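3.2 Placement of shared equipment

We surveyed 17 small offices in Rastlow and Stillen and logged 624 work sessions in July. Each office kept its shared items, such as staplers, chargers and laptops, on one common table. Staff filled in a short form whenever they moved an item or could not find it.

Offices that gave the table a fixed spot near the entrance reported fewer lost items than those that moved it. Five offices changed their layout partway through and were analyzed separately. The Salinas form, used in earlier work on storage habits, was shortened to one page. Session length had little effect on the results.
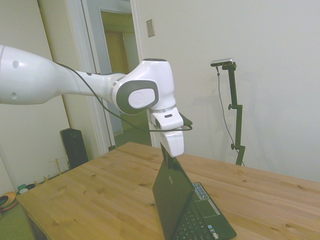
Figure 2. Laptop on a light wooden table.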